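Where does pepper come from?

Black, white and green peppercorns look like three different spices, but they all grow on the same plant. It is a climbing vine that likes hot, rainy places. It winds its way up trees or posts and makes long, thin bunches of berries. Each berry has one seed inside.

Green peppercorns are picked early and kept in salty water, or dried quickly so they stay green. Black peppercorns are picked early too, but they are left in the sun until the skin goes dark and wrinkly. For white pepper, the berries are soaked and the skin is rubbed off.

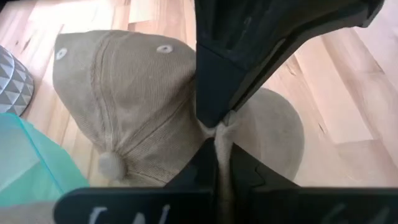
Peppercorns have a skin, and the drying is what changes it. A fresh berry is smooth and round. As it loses water it shrinks, and the skin has to fold up to fit. Think of the fine ribs you can feel on a corduroy cap like the beige one on the floor - the ridges on a black peppercorn are less tidy than that, but you can feel them with a fingertip in the same way.

Why does pepper taste hot? It contains something called piperine. Piperine sets off the nerves in your mouth that normally warn you about heat, so your tongue feels warm even when your food is cold. Chillies do the same job with a different substance.

Pepper can also make you sneeze. The dust tickles the inside of your nose, and your body pushes it out with a puff of air.

Try it yourself: ask an adult to help you crush 20 peppercorns. Smell them straight away, then put them in an open dish and smell them again after 7 days. The smell will be weaker, as some of it has drifted off into the air. This is why many cooks grind pepper just before they use it.
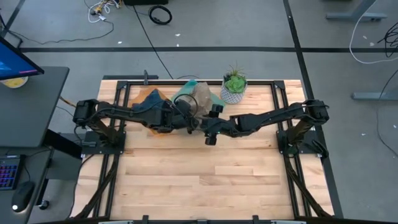
A small potted succulent and some cloths on a wooden table.

Word to remember: piperine (say "PIP-er-een").

Written by Chak-lun Ko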